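On inheriting a button tin

My aunt Brândușa Stanciu left me her sewing machine, a Hulden that weighs as much as a small pony, and with it the belief that I would use it. I had last sewn something at school. It was a cushion shaped like a hedgehog and it came home in May with one ear, which hedgehogs don't especially need.

The machine arrived with a biscuit tin of buttons. My cousin, who is an accountant and can't leave a pile alone, tipped them out on my kitchen floor and got to 652 before her knees gave way. Four of them match. They are brown.

I signed up for an evening class above the Pralletti café, six until eight, bring your own scissors. The teacher looked at my scissors and asked what I normally cut with them. Pizza, I said. She lent me hers and watched me the whole time I had them.

The first thing they teach you is to press the seams. You sew for a minute and iron for ten, and then you unpick it and iron that as well. I had taken up a hobby to get away from housework and found myself doing more ironing in one evening than I had in the whole of my marriage.

The second thing is fabric, and this is where the money goes. There is a shop called Ciobanu two streets from the class, which stays open late on class nights for exactly the reason you think. I went in for thread. I came out with thread and a carrier bag I had to hold in both arms, and I have since been back (for thread). The rule in our house used to be no new cloth until the old cloth has been made into something. The rule now is that it has to fit in the wardrobe, and my husband has moved his coats.
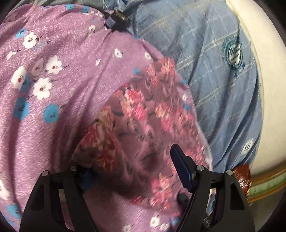
Florals on plaid. I'm told this is called a stash.

Brândușa would have approved. She bought cloth the way other people buy tinned tomatoes, in case. When we cleared her flat there were lengths in the airing cupboard, under the spare bed and inside a suitcase inside another suitcase, each with a slip of paper pinned to it saying what it was going to be. "Skirt." "Curtains, small window." One said "Something for Mihai", and we have no Mihai in the family, so that kept us busy at the wake.

I have finished one garment so far. The pattern was a Zornport, marked "easy", with 30 steps and a drawing of a woman who had plainly never struggled with a zip. It was meant to be a blouse. It has two sleeves and they both go on the same way round, so from the left I look smart and from the right I look as if I'm hailing a cab. I wore it to class. The teacher walked round me once and said the hems were very flat.

That will be the ironing.

Next term is pockets. I've bought the thread.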